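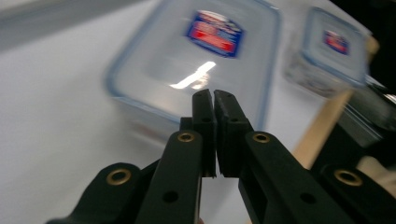 I've been putting off the container post since June, mostly because it means admitting how much of my life I've spent thinking about plastic boxes with lids. But several of you asked after the pantry write-up, so we're doing it. The short version is that I've gone back to clear ones for nearly everything, and I've gone bigger than I ever thought I would. A large clear container like the one on the white tabletop up top is now my standard size for anything we eat more than once a week, and I wish I'd started there and saved myself the parade of little tubs that came before it.

The parade really was something. When we moved into the house on Dundevden Lane the kitchen had one tall cupboard and a shelf over the stove that got too warm for food, and I decided (with great confidence, as I decide most things) that the answer was small containers, all matching, one for each and every thing. I bought two sets from Irora and then, when those ran out, another set from Povar that I was sure would stack with the first. They did not. The lids were off by the width of a fingernail, just enough that they'd sit nicely for a minute and then slide when you shut the door. I lived with that for far too long.

The other trouble with small containers is that food doesn't come in small amounts, or at least ours doesn't. I buy rice in 2,000 gram bags and the Irora tubs held 1,050 grams if you tapped them down and believed in yourself. So every bag of rice meant two tubs, nearly full, and the folded-over end of a bag if I hadn't quite emptied the old rice first. Flour was the same. Oats were worse, because oats are all air and take up the whole shelf. I had a basket just for the bag ends, held shut with clothespins, and it was always the basket that fell on somebody.

So this time I did it the dull way. I took everything out and put it on the table, which I'd wiped down first - it's white and it shows every crumb, and I've come to like that about it on sorting days, if not on toast days. I left things there overnight and just looked at them with my coffee in the morning. What do we use a lot of? What do we only think we use a lot of? I had been giving prime shelf space to lentils on the strength of one very good soup.

What we ended up with is 4 big containers for rice, flour, oats and pasta, and then the leftover small tubs for whatever suits them, like raisins and baking soda and the good cocoa. I kept the Irora ones and gave the Povar ones away to a neighbor who wanted them for beads and buttons. They're perfectly good tubs! They just needed to be somewhere they didn't have to get along with anybody else's lids.

A few things I've learned, for those of you about to do the same. Wash the new containers and then let them dry a good deal longer than you think you need to, lids off, upside down on a towel. I rushed this once with sugar and I'm still a bit sore about it. Cut the cooking directions off the package and tape them to the back, or drop them in on top if you don't mind fishing them out. And measure your shelf before you go shopping, with the tape measure, all the way to the back, and remember the hinge. I forgot the hinge. One of the big ones has to go in sideways and will go in sideways forever.

I did go back and forth on clear versus solid. I had some lovely cream-colored canisters from Rocha, a secondhand shop I can't be trusted in, and they looked so pretty in a row that I kept them for years. But I never knew what was in them. I labeled them, and then I'd run out of something and put something else in "just for now," and the label would go on saying TEA for months over a heap of split peas. With clear plastic I can see from the doorway that the oats are getting low, and they go on the list before breakfast becomes a problem. The canisters live on top of the bookcase now with pens in them, and they look just as pretty there.

The warm shelf over the stove is still a puzzle. At the moment it has the big soup pot and a stack of cookbooks I don't cook from, and I'm not thrilled with it. I've been thinking of hooks underneath for the mugs, though I'd have to find the drill first. If you've got a shelf like that and you've found a use for it, leave me a comment, because I'd love to hear. Next time I'll write up the spice drawer, which is half done and currently smells very strongly of cumin.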